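论公共桌面上的小物件
——关于共用办公空间物品管理的若干意见

近年来，共用桌面在办公场所中日益普遍。固定工位减少，抽屉随之撤去，员工每日自行择座，离开时将桌面交还给下一位使用者。此种安排节约面积，也便于部门之间往来，其利弊已有不少讨论。本文所关注的，是讨论中较少被提及的一个方面：那些体积很小、价值不高、归属却相当明确的个人物品，在没有抽屉之后应当置于何处，管理制度又应当如何对待它们。

笔者所在单位自搬入Luvska办公楼以来，先后施行过三种桌面管理办法。第一种为“清空制”，规定每日下班后桌面不得留有任何物品，遗留物品一律收走，统一存放于一层服务台。第二种为“分区制”，桌面靠墙一侧允许留置物品，靠走道一侧须保持空置。第三种为现行办法，即以小型收纳盒为单位，允许每张桌面常设一盒公用文具，个人物品由使用者随身携带或存入储物柜。三种办法各有依据，施行效果则相差甚远。

清空制施行期间，服务台共登记遗留物品489件。从登记簿所载类别看，其中绝大多数并非文件或电子设备，而是笔、润唇膏、护手霜、口香糖、发圈、眼药水、零散茶包一类的物品。登记、贴签、存放、通知、领取，每件物品都须经过同样的程序，而许多物品的购入价格尚不及一张标签与一次通知所耗费的人工。更值得注意的是，多数物品无人领取。其原因不难理解：一支用了一半的护手霜，其主人宁可另购一支，也不愿为此下楼填写表格。由此可见，将大件物品的管理程序原样施用于小物件，既增加行政负担，又未能实现归还的目的。

分区制的缺陷则在于界线不明。桌面靠墙一侧究竟以何处为止，各楼层理解不一。有的楼层以插座盖板为界，有的楼层以桌面宽度的一半为界，更多的楼层并无统一说法。物品一经留置，便逐日向外扩展，后来者择座时不得不先行挪动前人之物，而挪动之后应放回何处，又成为新的疑问。该办法施行至六月即告中止，中止时并未形成书面总结，殊为可惜。 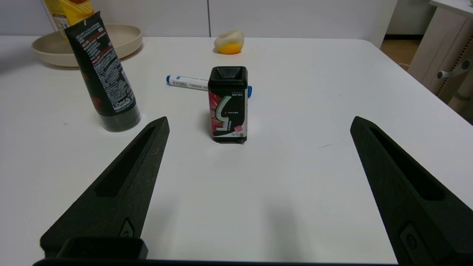

物品管理首先应当解决分类问题，而分类的标准宜以使用方式为准，不宜以外形大小为准。现行许多规定笼统地将能够握于掌中的东西称为“小件杂物”，并要求集中收纳，此种提法失之粗疏。白色桌面上一只带方形黑盖的口香糖盒，一支横放其后的白杆记号笔，左侧再立一支深绿与黑色相间的化妆品软管，三者同属小件，按“小件杂物”的标准理应归入同一只盒中，然而就使用方式而言，它们分属三类。记号笔可供多人轮流使用，用毕归还原处即可，属于公用文具；口香糖可以分赠同事，但盒子通常自有其主，属于个人所有而可共享之物；软管中的膏体直接用于皮肤，不宜由他人取用，属于纯粹的个人用品。以外形论，三者并无区别；以用途论，其去处应当各异。

明确上述分类之后，管理办法便有了较为可靠的基础。公用文具应由单位提供并固定于桌面，其数量、品类由单位确定，损耗由单位补充。个人用品应由个人负责，单位所需提供的只是便于存取的空间。介于二者之间的可共享之物，数量最少，争议却最多，以下略作申述。

可共享之物主要是食品与饮品，例如糖果、茶叶、咖啡以及前文所述口香糖。此类物品在共用空间中承担着一定的交往功能，同事之间互相递送，本属常情，不必以制度干预。所应干预者，是物主离开之后仍将其留于桌面的情形。留置者或出于好意，意在供后来者取用；后来者却无从判断其为赠予抑或遗忘，更无从判断开封已有多久。从食品卫生的角度考虑，凡已开封而未注明用途者，均不应在公共桌面过夜。有意分享者，可将物品放入茶水间专设的分享篮内，并标明放置日期。此项要求并不繁重，且足以消除大部分疑虑。

关于个人用品，现行办法要求存入储物柜，原则正确，执行中却有不便之处。储物柜集中设于走廊尽端，自最远的工作区步行前往，往返颇费时间。员工早晨取出护手霜、眼镜布、充电线等物，散放于桌面，午间就餐时不愿逐件收起，傍晚离开时便容易遗漏。遗漏的根源在于“散放”二字。若员工所携物品自始至终处于同一容器之中，取用时开启，离开时合上，则遗漏的可能将大为降低。

为此，行政部门曾于四层试用一种名为Irero的浅底托盒。该托盒带有提手与翻盖，可容纳日常小件，平时置于储物柜内，上班时连同物品一并取出，下班时一并放回。试用范围为18张桌面，试用期间该区域的遗留物品明显减少，使用者的意见总体亦属正面。所提不足主要有二：一是托盒内部未设分隔，软管与瓶罐容易倾倒；二是翻盖合上时高度有限，较高的容器无法直立。笔者认为，此二者均为器具设计上的问题，可在采购时加以改进，不足以否定托盒这一做法本身。

亦有同事主张，既然个人物品的管理如此繁琐，不如恢复固定工位与抽屉。此种意见应予尊重，其中所含的诉求也确有道理：人在一处工作，总希望手边有几样属于自己的东西。然而抽屉并非解决之道。以往固定工位时期，抽屉中积存的物品往往远多于实际所需，搬迁时清理出的干涸记号笔、过期糖果、仅余少许的软管，数量之多，经手者至今记忆犹新。抽屉所提供的便利，在很大程度上是推迟处置的便利。物品不在视线之内，便不再有人过问，直至搬迁或离职之时方才一并面对。

另有一种意见走向另一端，主张严格恢复清空制，并辅以处罚。笔者对此不能赞同。处罚的前提是确认物主，而小物件恰恰最难确认物主。为一支无名记号笔追究责任，耗时费力，且有损同事之间的信任。管理制度的严厉程度应与所管理事项的重要程度相称，桌面遗留一盒口香糖，所造成的妨碍终究有限，以提醒与便利加以引导即可。

提醒的方式也有讲究。此前张贴于各楼层的告示，通篇使用“严禁”“一律”“概不负责”等措辞，语气生硬，内容却不具体，阅者无从得知手中的物品究竟应当放往何处。较为妥当的写法，是直接列明去处：笔类放回文具盒，已开封食品带走或放入分享篮，护肤及卫生用品放回本人托盒。文字宜短，字号宜大，张贴位置宜在人起身时目光所及之处。Bălan分部采用此类告示的时间早于本部，其做法可资参考。

公用文具一项，亦不应因其简单而忽视。现行规定要求每张桌面常设一盒文具，但未规定盒内应有何物，结果各盒内容悬殊。有的盒中仅有回形针，有的盒中则积有大量同色记号笔，其中不乏已不能书写者。建议将每盒物品限定为10件以内，品类以圆珠笔、记号笔、便签、剪刀、胶带为主，由保洁人员每周查看时顺带补齐。记号笔应尽量选用同一型号，颜色标识须清晰可辨，笔帽须能盖紧。不能书写的笔应即时弃置，不得放回盒中。最后这一条看似琐细，实则是桌面文具逐渐失效的主要原因：使用者试过一支，发现无墨，习惯性地放回原处，下一位使用者再试一次，如此往复。

至于费用，托盒与文具的全面配置需一次性支出超过3000元，此后每年仅需少量补充。与服务台登记、保管遗留物品所占用的工时相比，此项支出应属合理。财务方面如有顾虑，可先行配置使用率较高的楼层，其余楼层视情况跟进。

清洁工作同样与小物件的摆放直接相关。白色桌面易显污迹，需每日擦拭，而桌面每多一件立放的小物，擦拭时便多一次拿起与放回。物品轻而底面窄者，尤其容易碰倒。保洁人员出于谨慎，往往绕过私人物品擦拭，久而久之，物品周围便留下一圈未经清洁的痕迹。Pisis保洁公司在与本单位续签合同时曾就此提出书面意见，希望明确保洁人员是否有权移动桌面遗留物品。笔者认为，应当明确授予此项权限，同时规定移动后的统一放置地点，使保洁人员免于逐件判断，也使物主知道前往何处寻找。

统一放置地点不必设于一层服务台。每一楼层设一只敞口浅盘，置于打印机旁，遗留小物件一律放入其中，不登记、不贴签、不通知，物主经过时自行取回，满两周无人取走者即行处置。证件、钥匙、电子设备及其他贵重物品不适用此办法，仍应送交服务台登记。如此区分，行政力量得以用于确有必要之处，小物件的主人也免去填表之劳。

对于浅盘可能引起的误取，笔者以为不必过虑。误取固然可能发生，但清空制下大量物品无人领取的事实已经说明，物主对此类物品的重视程度，并未达到需要专人看管的地步。若个别员工确有不愿遗失的小物，在物品上写明姓名或工号即可，所需不过片刻。

上述建议施行时，应给予员工一段适应时间。首月以张贴告示、发放托盒为主，不作检查；次月起由各楼层自行汇总意见，报送行政部门。对于视障、行动不便以及因健康原因须常备药品的同事，应允许其在固定位置长期放置个人物品，并在该处作出清晰标识，任何人不得移动。此项例外应写入正式规定，不宜仅凭口头约定，以免人员更替之后无从查考。

本文所论，仅限于桌面小物件，衣物、雨具、大件包裹及公用冰箱的管理，情况各不相同，当另文讨论。以上意见，谨供行政部门修订现行办法时参考，并欢迎各楼层同事以书面形式提出补充。

2022年10月13日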